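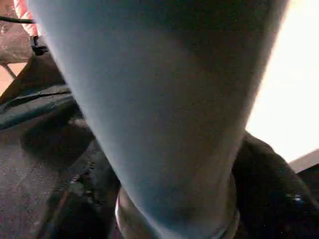 Pale blue, going gray on the shadow side.

I have been living with paint samples for most of September and I think it's doing something to my brain. I started out wanting "a nice blue" for the bedroom, because how hard can that be, and now I lie awake wondering whether a blue is secretly green. (It often is!)

We moved to Dondov in the spring and the bedroom came in a kind of peachy beige that looks fine at noon and like canned soup at night. I put up with it all summer. Then my quote from the painter came in way over what I wanted to spend, so I decided to do it myself, and off I went to Riis, the hardware store by the bus station, with a budget of $155 for everything.

First mistake: picking from the tiny cards. Under the store lights I loved a color called Ullala – who wouldn't, with that name – and it looked soft and dusty and grown up. On my north wall it looked like a dentist's waiting room. I painted a second coat in case it settled down, and it did not settle down.

So I went back for testers and did it properly this time. Big squares on poster board, moved from wall to wall, checked at breakfast and again with the lamps on. My favorite pale blue turns into a cool gray every evening after seven, and I've decided I like that about it. The grays are trickier. They go blue in one spot and warm in the next, and any rough edge or scuff shows right up.
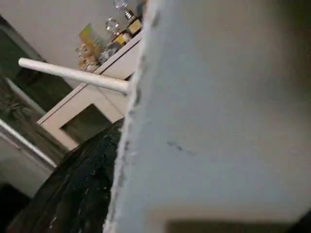
What I'm going with

Ondumier, the matte one, two coats, on all four walls. The ceiling stays white, mainly because my neck hurts just thinking about it. I was tempted by eggshell as it wipes down better, but shine makes every lump in our old plaster jump out, and there are a lot of lumps.

Next up is washing the walls and filling the holes from the last people's shelves, and then I still have to figure out where we're sleeping while the smell clears. Probably the couch. If you've got a trick for cutting in around a radiator, please leave it in the comments, I'm dreading that part!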